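Skumow Fault Set: Cup Pick Failures in Simulation

Data card and notes, release 2018-08-07
Maintainers: Mateja Delić, Theresia Wyss
Simulation assets: Brekbridge

What this is

We set out to build a nice clean set of simulated cup picks and ended up with something we like a lot more: a set where the picks go wrong in the same way, again and again, for a reason we can point to! Skumow Fault Set collects 1000 episodes of a tabletop arm picking up a cup, plus the logs that go with them. In 576 of those episodes the controller raised a fault or should have raised one. We kept every single one.

If you work on fault detection, grasp checks or safety stops, we think you'll have fun with this. If you need a set of well-behaved demonstrations, please look elsewhere, or filter on the outcome field and take the good part.

The room

The room is the standard Kimstead layout with furniture in light and warm wood finishes, white surfaces and soft shadows. Lighting is left at the default. We mention it here as the shadows matter later on. 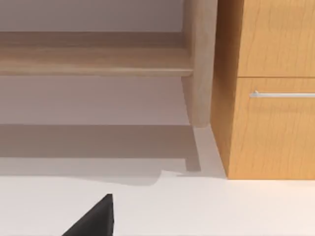
Close view at floor level: light wood post, cabinet with bar handle, fingertip at lower left.

Both arms are simulated in every episode, even where only one is doing the work. Each gripper has two fingers and reports its opening, its commanded opening and a contact flag per finger. Views from the gripper side are stored next to the table views under the same episode number.

The fault

Short version: the gripper says it is holding the cup when it isn't.

Longer version. The grasp check in our first controller looked at two things, finger contact and finger opening. If both fingers reported contact and the opening had stopped changing, the check passed and the arm was told to lift. That works fine on a straight-sided cylinder. Our cup narrows toward the base, and it sits on a coaster. When the arm came in a little low, one finger touched the coaster's rim, the other touched the cup wall, the opening stopped changing, and the check passed. Up went the arm and the cup stayed behind (or tipped, which was worse, as the planner still believed the space was free).

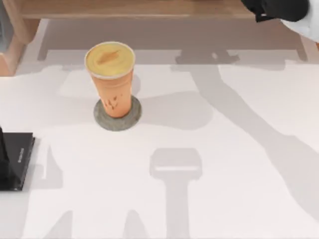 Table view: orange cup on its coaster, gripper empty and away from the cup.

Wojciech Zalewska found it by plotting contact height against cup height for every failed lift. The bad ones sat in a tight band right at coaster level. It was a lovely plot, and it's in the docs folder as contact_band.

There is a second fault mixed in with the first, and it took us longer to separate. The table camera used a simple shadow mask to find free space. With the arm over the table, its shadow can get merged with the object next to it, and the mask then grows the object until the planner refuses to go near. The log line for this one is NO_APPROACH. It looks harmless, but in January we saw the planner route around a shadow and swing the elbow close to the other arm. The distance monitor did catch it. We count it as a safety matter all the same and label it as one.

What we changed

The new check adds a height test. Contact on either finger has to fall inside the part of the cup we allow for grasping, and after a very small test lift the contact flags have to stay on. If they drop, the arm stops where it is, opens slowly and backs off along the path it came in on. No retry without a fresh look from the table camera. The approach height moved up as well, so the fingers close around the upper body of the cup and stay clear of the coaster.

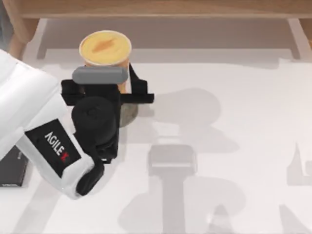
Runs with the old check and the new check are both included, under the controller field as v1 and v2. Starting positions are matched between the two, so you can compare them pair by pair. Please do! We would love to see someone beat the test lift, which costs time on every pick and feels a bit clumsy to us.

Files

episodes/ – one folder per episode, with joint states, gripper states and camera views
logs/ – controller output in plain text
labels.csv – outcome, fault type, safety flag, controller version
docs/ – plots and the label guide

The fault types in labels.csv are FALSE_GRASP, NO_APPROACH, SLIP and OTHER. There are 3043 labeled events in total, as one episode can hold several. OTHER is a mixed bag and we'd treat it with care.

Known problems

Contact flags are noisy for the first few steps of each episode. Skip them.

The simulator's friction on the coaster is a guess. Real cork or stone will behave differently, and we have no real-world runs to check against.

Gripper-side views can be nearly useless when a finger is close to a large flat surface. There isn't much to track on a plain panel, and the pose estimate drifts. Those episodes are still in the set with view_quality marked low. We went back and forth on removing them and decided that a detector ought to cope with a poor view too.

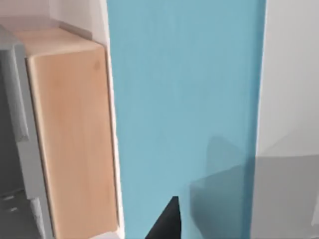
Johanna Egger wrote to us after trying the early copy that view_quality should be a number and that "low" hides too much: her detector did fine on half of the low views and fell apart on the rest. She also asked for the distance monitor readings at full rate, as the stop behavior is hard to judge from the thinned-out version.

Both are fair requests. The full-rate readings are going into the next release. The numeric score needs a bit more thought, and suggestions are very welcome.

Using the set

Free for research and teaching. If you train a stop or grasp check on it, please don't put that check on a real arm with people nearby until you've tested it on that arm. Report label mistakes through the tracker with the episode number and the time step, and Theresia will take a look.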